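Repair data should be published with the product

When a washing machine is sold in this country, the buyer receives an energy label, a noise figure and a water consumption figure. The buyer does not receive a parts list. I think this is a mistake in the rules, and a cheap one to correct.

The Plakstead repair survey, which Wakana Yagi and I compiled over two years, covered 1,913 household appliances brought in with a fault. In 821 cases the fault was traced to a single component that could be removed with hand tools. The median price of that component was 4 pounds. Most of those appliances were scrapped all the same. The usual obstacle was identification: the part carried no number, or carried a supplier's number that the maker would not match to its own.

Manufacturers raise two objections. The first is safety. It has some force for microwave ovens and for anything containing a large capacitor, and those could be exempted by category. It has very little force for door seals, drain pumps and carbon brushes. The second objection is cost. Every maker already holds a bill of materials, with tolerances and fastener sizes, for each model it assembles. Publishing it requires a file and a web address.
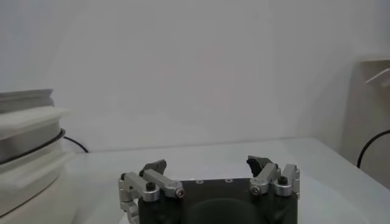 A harder question is how long the data should remain available. Felicidad Cabrera has argued for the lifetime of the model plus five years. I would go further and require deposit with a public library at the point of sale, so that access survives a merger or a closure. When Illero stopped trading, the service sheets for 38 models went with it, and owners in Bulham were still asking for them the following May.

Deposit would also settle the dispute over fees. A maker could charge for printed manuals or telephone support if it wished. The part numbers, exploded drawings and torque values would be free to read, and an independent repairer would start from the same page as the authorised one.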